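Workplace & Jobs

Robot arms take over brake parts sorting at Forkico

1/25/21 – By the Orkside news desk 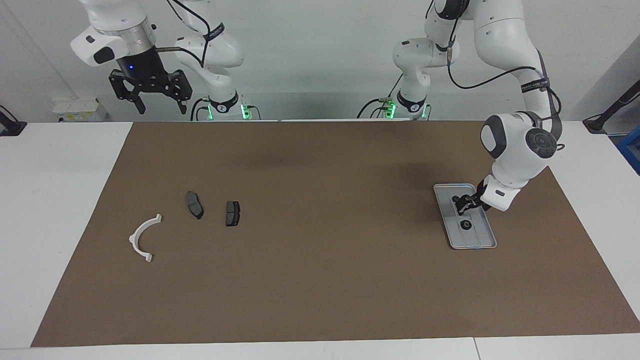

Forkico says no jobs will go now that two robot arms are handling brake pads and small parts at its Veva site. We will see. The bench used to be staffed by 11 people, and the firm will only say they are being "moved to checking work" – at what rate of pay, it would not tell us. Nor would it say how often a person has to step in.

A review is due after 50 shifts.

Get our news by email. Unsubscribe at any time.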